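Priveck board test

The Priveck board test is a bench procedure for comparing low-cost robot grippers, fingertip coverings and camera placements on a small manipulation task. A tabletop arm picks up, carries and sets down pieces from an ordinary chess set on a roll-up vinyl board. The test was drawn up by Sushil Kanaujia to compare finger sets on printed hobby-class arms, and takes its name from the workshop where it was first run. It measures placement and grip only. The rules of chess play no part in it, and positions are chosen for the spacing of the pieces.

Background

Comparisons of small grippers are often made with cubes or foam blocks. These have flat parallel sides and stay put when a finger brushes them. A chess piece presents a harder case. Its profile changes from base to head, its widest part is at the bottom, and a pawn tips over easily when pushed above the collar. The printed squares give a fixed grid on which an error in placement can be read off without measuring equipment.

Kanaujia's notes describe an earlier version of the procedure that used bottle caps on squared paper. It was dropped because the caps could be slid to the target without being lifted, and a weak grip could therefore score as well as a firm one.

Apparatus

The arm is of the printed, servo-driven type, with an upright column fixed at one side of the board. The reference setup uses white perforated links, black servos and exposed wiring. The board is a flexible mat with file letters and rank numbers in the border. A flexible mat does not always lie flat, and the test instructions ask that it be unrolled on the evening before a run. It need not be square to the table or to the arm, but it must not be shifted once a round has begun.

Pieces are standard plastic pieces in two colors. Those not in use may be left on the table beside the mat, provided they are out of the path of the arm. Some operators leave them there on purpose, as loose pieces near the border make it harder for a vision system to tell the board from its surroundings.

Fingertips

The gripper has two fingers that close toward each other. In the Relton configuration each finger ends in a rigid red plastic tip, and the part of the finger behind the tip is wrapped in a white covering. The tips alone are meant to touch the piece. The covering protects the finger and takes up small knocks against neighboring pieces, and it wears quickly. Frayed edges are common after repeated use and are not counted as a fault unless a loose strip hangs into the grip or blocks the camera.
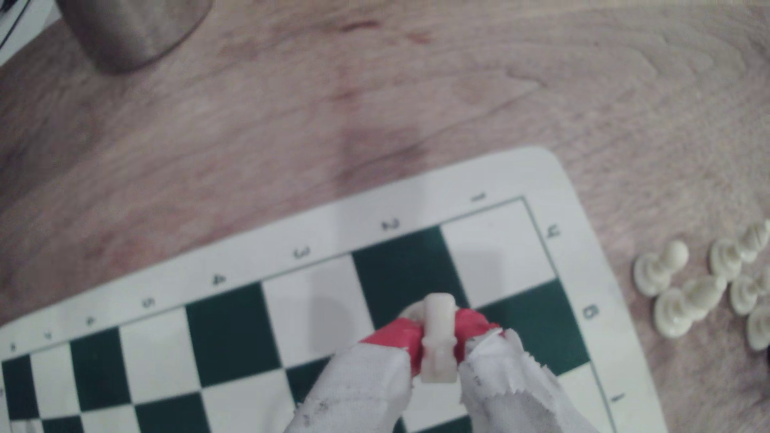
Grip height is the setting with the greatest effect on the result. Rigid tips hold a cylindrical body well when they meet it near the middle, below the grooves of the neck. A higher grip lets the base swing during travel, and the piece then lands on the edge of its base. A lower grip is steadier but brings the tips close to the mat, where they can catch on it or push against a piece on the next square.

The Gidus configuration replaces the rigid tips with soft molded pads of the same length. Soft pads tolerate a larger error in grip height and leave the piece upright more often when it is picked up off center. They release less cleanly. A pad that sticks slightly to one side of the piece turns it or drags it toward that side as the fingers open, an effect listed in the score sheet as "release drag."

Procedure

A full test consists of three rounds with each finger set. A round is made up of 14 transfers, each defined by a start square and a target square. The transfer list is the same for every configuration and is run in the same order. It includes moves between adjacent squares, long diagonal moves, and moves into a square with an occupied neighbor. Both pawns and kings are used, as the taller piece requires a higher lift to clear the others.

Before each round the arm is sent to the corner squares of the board, and the operator corrects the stored positions by hand. The lift height, closing distance and travel speed are then fixed. No setting may be changed until the round is finished. If a piece falls, it is stood up again on its start square and the transfer is recorded as failed; it is not repeated.

Cameras

Two views are recommended. The first is a fixed overhead or high side view that takes in the board, its border and as much of the arm as possible. Markers may be drawn on this view by software. The usual arrangement is a blue circle on the gripper and a red circle on a square of the board, each with a small dot at its center. The markers allow a reviewer to follow the distance between the two points without estimating it from the coordinates in the border.
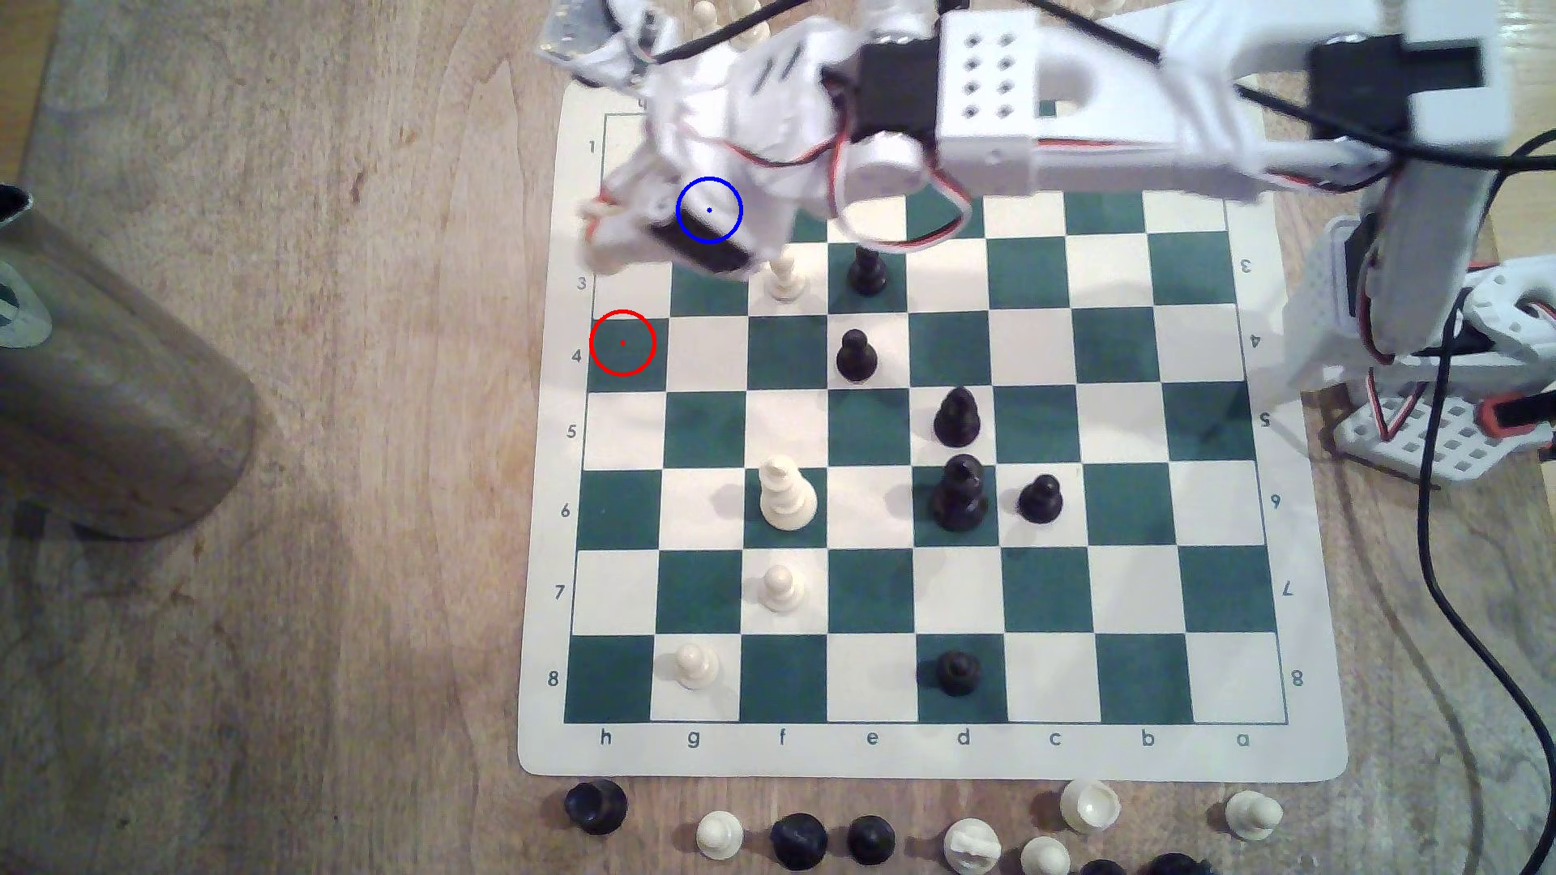
The main weakness of the fixed view is occlusion. When the arm reaches toward the near or far corner on its own side, the links cover several squares and part of the border numbering. Kanaujia recommends choosing the camera position so that the four corners of the grid are visible with the arm parked, and accepting some loss during motion. Motion blur at the gripper is a second problem under indoor lighting, and the position of the fingers is best read after the arm has stopped.

The second view comes from a camera looking along the fingers. It shows little of the board at any moment, but it gives the clearest information on how the tips stand in relation to the piece. Wide-angle lenses are normally used. Squares and lines then appear curved toward the margins of the picture, and distances should be judged only near the center.

Alignment error

A common fault in the last stage of approach is unequal clearance, in which one tip is almost in contact with the piece while the other is still some way from it. On closing, the nearer tip pushes the piece across the square until the second tip meets it.

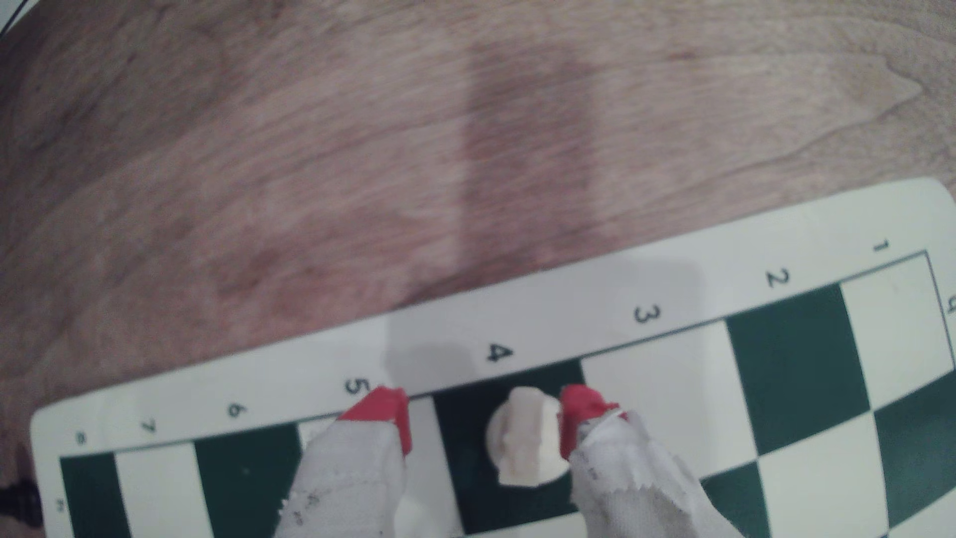 With rigid tips, a small offset of this kind usually corrects itself, and the piece ends up centered in the grip. A larger one tips the piece over, particularly a pawn. The Grewal controller, used in later versions of the test, closes the fingers in two steps and pauses at first contact, which gives the piece time to settle. It lengthens each transfer and does not help when a tip comes down on top of the base.

Scoring

Each transfer receives one of the following marks:

Clean: the piece stands upright with its whole base inside the target square.
Touching: the piece stands upright but its base crosses a line.
Disturbed: the piece is placed, but another piece has been moved.
Failed: the piece was dropped, knocked over or never lifted.

A configuration passes a round with at least nine clean transfers and no more than one disturbed piece. Scores from different boards should not be compared unless the squares are of the same size.

Limitations

The test uses a single family of shapes and a light load, and says little about grippers meant for heavier objects. Wear of the finger covering is recorded only in the operator's remarks. Shadows cast by the arm affect automatic detection of the squares, and results obtained under a single lamp differ from those obtained in daylight. The transfer list also favors arms mounted beside the board over those mounted behind it, as the longest moves run across the files.

See also

Parallel gripper
Hand-eye calibration
Pick-and-place task
Fiducial marker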